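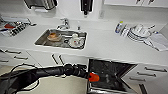

The Fillcombe residence kitchen is shared by all occupants of the Prukow wing and is in daily use throughout the year. It was refitted in December at a cost of $400 per room, with new lower cabinets and a dishwasher installed close to the sink. Dishes are to be cleared from the basin, where a bowl, a cup and a plate are seen, and loaded into the dishwasher before the end of each evening. Clean plates may be stacked in the wire rack on the right side of the counter. Residents are asked to keep folded towels within reach of the rack.

The household guide was issued to all residents on March 19, 2020. Printed copies of the guide are kept at the Moriarty Street office, Room 415. The second part of the guide deals with small fittings and hardware. Residents should not remove screws or tighten them with kitchen knives. A screwdriver may be borrowed from the office for up to 40 minutes on presentation of a room key. 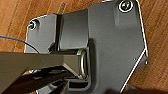

Dark gray bracket with two screws and a metal ring, on a wooden tabletop.

Loose or damaged parts should be handed in at the office in an envelope marked with the room number. Replacement parts are ordered through Nokow, and residents will be informed when they arrive.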